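Clearing the round table

I spent the first day of October getting the kitchen table back. It had 53 pieces of old mail on it, all in the recycling now. 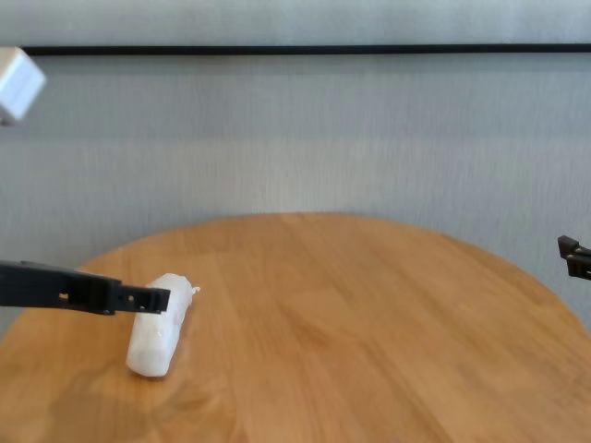
The finish

I bought it from Baldur Lund for $200. He had oiled it twice.
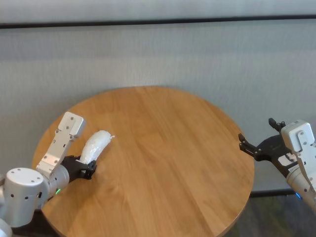 My rule this month is one thing on the table at a time, and it goes away before the next comes out. The little white bundle with the twisted tip was the last item on my list. The grain runs in long streaks, and I like seeing it again.

Chairs are next. 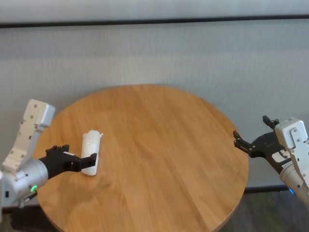 Trinisitz Home Club

Kyu-ri Ko is doing her hall closet this month and will post when it's finished.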